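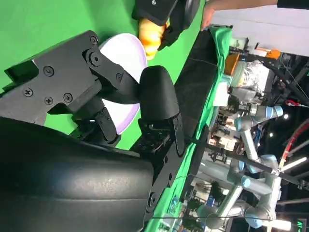

Arm bench walk-round, Padgate workshop
Checklist for teaching sessions, with my comments

I've done this one before the afternoon session, as I'm the one who'll be holding the leader arms for most of it. Items are in the order of the Dresis sheet, but I've added a few of my own at the bottom because the sheet was written for one arm and we run two.

1. Emergency stop within reach of the person teaching
OK. Pressed it, both arms went limp, reset it, fine. It had crept to the far end of the bench again, so I've moved it back next to the stool. Please leave it there, even if you're left-handed and it annoys you!

2. Second stop within reach of the person resetting the food
NOT OK at first, OK now. The button worked but the lead was looped round the stool leg, and you'd have had the stool over before you got a hand to it. Unlooped and clipped up.

3. Speed limit set for shared work
OK. It was on 200 mm a second when I switched on, which is what we agreed for anything where a hand might come over the cloth. For hand-guiding with nothing on the table you can go higher, but put it back afterwards (and yes, I've forgotten too).

4. Grip force
OK with a comment. I've got it down as low as it goes for the pastry task. A croissant squashes long before the gripper thinks it has hold of anything, so there's a temptation to nudge the force up and get a firmer pick. Don't. Loosen your own hand on the trigger and close slowly, you get the feel of it after a few goes. The plate is another matter and needs its own setting, so check which one is loaded before you begin.

5. Finger pads and screws
OK. Went over both grippers with the driver, every screw I could get at, nothing turned. The housings are a bit scuffed, all surface stuff, and I'm not fussed. Pads wiped down.

6. Wrist cameras
OK. Both giving a live picture, lenses wiped. Have a look at the picture with the gripper open and again with it shut, because the fingers take up a good chunk of the view and you want to know what you're going to lose before you start teaching.

7. Cables
ACTION NEEDED. I'd like the cables behind the bench tied back properly. They clear the arms in every pose I tried, but I only tried the poses we use for plate and pastry. If you're teaching something with a long reach to the side, run it through slowly with empty grippers first.

8. Work surface
OK. Green cloth flat on top and not bunched where the plate goes. Give it a tug at each corner. A ruck under the plate makes it tip when a finger touches the rim, and then you spend ten minutes teaching the robot to chase crockery.

9. Hands
This is the one I care about most, so it gets the longest comment. The sheet says "keep clear of moving parts", which is fair enough, but we do put a hand in to straighten the plate or hand over a fresh pastry. So the rule is: the person with the leader arms says "holding", lets the arms settle, and only then does the other person reach in. They say "clear" when they're out. Sleeves pushed up or buttoned, no lanyards, no bracelets. If you didn't hear the word, you don't reach.

10. Going back to home
OK. Watched both arms go home one at a time. Never send them together with something on the table, as the paths cross over the middle.

11. Recording light and disc space
OK. Room for another 2,000 runs at the present length. Anything with a hand in it gets marked as such when you save it, please, or Noiphan has to go back and find them all by eye.

12. Food
OK. Pastries used on the bench are not for eating. They've been gripped, dropped and gripped again. The eating ones are in the kitchen.

Still to do
Tie back the cables (item 7). Ask Kiltholm for a longer lead for the second stop. Print item 9 in big letters and stick it up by the stool.

Fit to use for plate and pastry work at the set speed. Check again before anyone changes the task.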